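New spectroscopy handbook from Dosau is finally out

I've been waiting on this one for ages, so forgive the excitement! Dosau Press has released the second edition of its handbook on infrared spectra of small organic molecules, all 899 pages of it, and my copy landed on the desk Wednesday morning. (Landed is the word. It's heavy.)

The big change is the middle section, where the old chapter on hydrogen bonding has been split in two and pretty much rewritten. There are 136 new reference spectra, mostly alcohols and amides, and the band tables now list the solvent right next to each value, so no more flipping to the back. I did miss the fold-out correlation chart from the first edition, which I had taped over my bench for years.
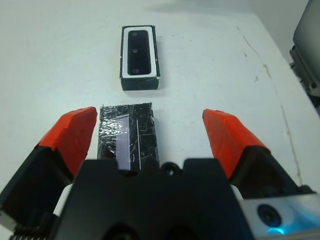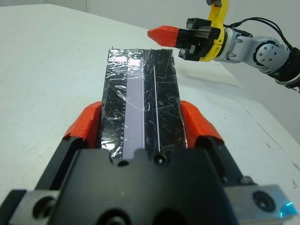
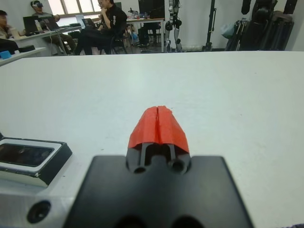
Kibet Temba got through the amide chapters before I did and wrote in to say that the worked problems are much better this time, but that the section on overtones still rushes past Fermi resonance in almost 200 words, and that anyone teaching from it will want extra notes. I'd go along with that. My own students always get stuck there, and I'll be using the old Hekard lecture notes to fill the gap.

The hardcover is in stores now, and the paperback should follow in April. The publisher says the first printing was only 300 copies, so if your library wants the hardcover, I'd put the request in this week. Solutions to the odd-numbered problems are in the back, and the even ones go to instructors on request.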